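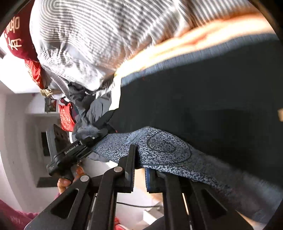 Sille Bisgaard had told the landlady she would be out by noon, and at ten she was still on the first pile.

The trouble was the folding. At home her mother had folded everything in thirds and pressed it flat with her forearm, and Sille had never learned another way. It was slow. She would do a sweater, look at it, shake it out and do it again. The suitcase stood open on the chair with two pairs of shoes in it and nothing else.

She had rented the upstairs room at 287 Clullis Road for five years. Before that she had lived above a dentist on the other side of Edby, and before that with a man she didn't think about much anymore. The room was the best of the three. It got the sun early, and the radiator worked if you kicked the pipe. Mrs. Hauksdóttir lived downstairs and charged a fair rent. She asked for it in cash on the first of the month and wrote each payment in a green notebook with a pencil tied to it.

Now there was a job in Balatstead, in the office of a school, and it started Monday week, as the letter put it, though Sille had read the letter so many times that the words had stopped meaning a day and just meant soon. The bus went at one-thirty. Her brother's friend was coming later with a van for the boxes. All she had to take herself was the suitcase and the bag with her papers in it.

She heard the stairs. Mrs. Hauksdóttir always stopped on the landing to get her breath and then pretended she hadn't.

"You're not done," Mrs. Hauksdóttir said from the door.

"I'm nearly done."

"You have shoes in there. That's all you have." She came in and sat down at the foot of the bed without being asked. She had a mug of coffee and didn't offer it. "Who taught you to pack shoes first?"

"You're supposed to put the heavy things at the bottom."

"Heavy things at the wheels. The wheels are a side, when you stand it up. Put the shoes by the wheels."

Sille moved the shoes. It was easier than arguing, and it was probably right.

For a while they didn't talk. Sille did two shirts and the brown cardigan. Mrs. Hauksdóttir drank her coffee and watched. She had worked in a hotel laundry when she was young, before she came to Edby, and Sille knew she was holding something back. You could tell from the way she kept setting the mug down on her knee.

"What?" Sille said.

"Nothing. You do it your way."

"I'm asking."

"You fold it too small. A small thing comes open. You fold it once, long, then you roll it from the bottom, and it stays." She put the mug on the floor. "Give me one."

Sille gave her the cardigan. Mrs. Hauksdóttir rolled it in four or five quick turns and handed it back, and it was as tight as a loaf. It did stay. Sille laid it in the suitcase next to the shoes and it took up half the space.

"All right," she said.

They went faster after that. Sille shook things out and laid them down, and Mrs. Hauksdóttir rolled. The T-shirts went along the edge and the socks went into the shoes. The scarf with the hole in it got held up and discussed, and it went into the bag by the door with the other things Sille wasn't keeping. So did a pair of corduroys that had been too short from the beginning. Mrs. Hauksdóttir had opinions about most of it. She thought the yellow blouse should have gone out years ago. She thought the raincoat was good and asked what it had cost, and when Sille told her she nodded slowly, the way she did over the green notebook.

Then Sille got to the bottom of the drawer, and there was the black one with the band.

She had known it was there. She had left it for last without really deciding to. She pushed the striped cover up toward the pillow to make room, and she spread it out on the sheet and ran her hand over it to get the creases down.

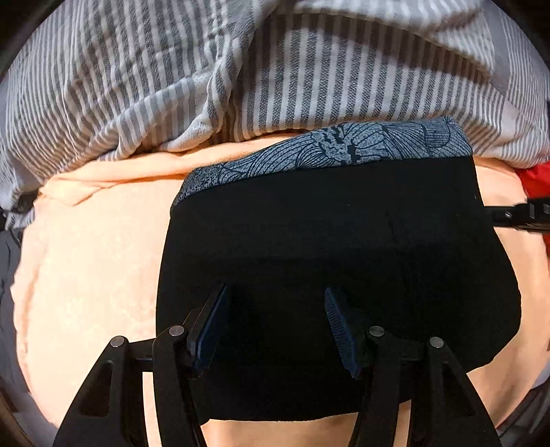
Neither of them reached for it.

It had come upstairs in November, three winters back. Sille had joined a choir that year, mostly to get out of the house, and the week before the concert they were told to wear black. She had nothing black. She had mentioned it in the kitchen, only to complain, and that evening it was hanging from her doorknob on a wire hanger with no note. She wore it. She stood in the back row and sang the alto part of something in Latin, and afterward a woman she had never met took hold of the patterned band and asked where she had found such a thing. Sille said it belonged to a friend.

She had meant to give it back the next morning. She had been tired the next morning, and then it was the weekend, and then it had been too long to give it back without saying something about how long it had been. So it went into the drawer. She wore it again the year after, and nothing was said. By then she didn't know whether it had been a loan.

"I should have given you that," Sille said. "I'm sorry. I kept thinking of it and then not doing it."

"Given me what?"

"That. It's yours."

Mrs. Hauksdóttir looked at it. She put out one finger and followed the lines in the band up to the flower and past it. "I made this part," she said. "I didn't print the cloth, I don't mean that. I sewed it on. It was plain black before and I thought it looked like a priest. I had a piece of this left from something else."

"From what?"

"I don't remember. Curtains, maybe. No, I would remember curtains." She turned up the edge to look at the seam, and turned it down again. "It's a good seam."

"It's held up very well."

"It's never been worn. I wore it one time, to a dinner. My husband's firm. They sat us next to the kitchen door." She picked up the mug from the floor, found it was empty and put it back. "I was your size then. You wouldn't think so."

Sille said she would have thought so, and Mrs. Hauksdóttir made a noise.

Down in the street a truck was trying to back up and somebody was shouting directions at it. They both listened until it was finished. It was ten to eleven.

"Well, here it is," Sille said. "I'll take it down for you and hang it up."

"Hang it where? I have no room in there. I have his coats in there still."

"You could fold it."

"So could you."

Sille waited to see if there was more. She wasn't always quick with Mrs. Hauksdóttir, who would say a thing as if it were about something else and then be annoyed for two days if you missed it. There had been the matter of the window key, and the matter of the soup.

"Is there a choir where you're going?" Mrs. Hauksdóttir said.

"I don't know. I suppose there must be one. It's a fair-sized town."

"And they'll say to wear black."

"They usually do."

"Then I don't see what you're asking me for," Mrs. Hauksdóttir said.

Sille hadn't asked her anything, but she left that alone. She brought one side of the black over to the other and smoothed it. She was going to do it in thirds, out of habit, and a hand came over and stopped hers.

"Long," Mrs. Hauksdóttir said. "And the band on the outside, so it doesn't get a line across it. You get a line in that and it's there forever. I had to steam it over a kettle once."

So Sille folded it once, long, with the band outside, and then she rolled it herself from the bottom. It came out lopsided. Mrs. Hauksdóttir looked at it for some time and let it pass. It went in on top, in the corner away from the shoes.

The suitcase closed without anyone having to sit on it. It had a little combination lock that Sille had never used, and Mrs. Hauksdóttir said that was foolish, on a bus, with people getting on and off. They had to hunt for the slip of paper. It was in the zip pocket in the lid, so the suitcase had to be opened again, and the number was 3392. Sille read it aloud.

"Don't tell me the number," Mrs. Hauksdóttir said. "Now I know it."

"You're not going to rob me."

"No, but now I have it in my head." She got up, one hand on the bed rail. "What do you want me to do with these sheets?"

"I was going to strip the bed and bring them down."

"Leave them. I'll want something to do this afternoon. The new one isn't coming until the weekend." She stopped at the door. "He's a young man. He works at the pharmacy. He asked me if there was a television."

"What did you tell him?"

"I told him there was a window."

Sille laughed. Mrs. Hauksdóttir didn't, but she stood there a moment longer than she needed to before she went down, slowly, with one hand on the wall.

Sille put on her coat and checked the drawers again, all of them, and the hook behind the door. Then she carried the suitcase down. It was heavier than it looked, and at the turn of the stairs she bumped the wallpaper and left a small gray mark. She licked her thumb and rubbed at it until it was mostly gone.

In the kitchen the green notebook was open on the table. The last line had the date of her last rent and the amount, and under it Mrs. Hauksdóttir had written "Paid" and drawn a line with a ruler. There were sandwiches next to it, wrapped in wax paper.

"Egg," Mrs. Hauksdóttir said from the sink. "Eat them before it gets warm on the bus. And stand that thing on its wheels, you're scratching my floor."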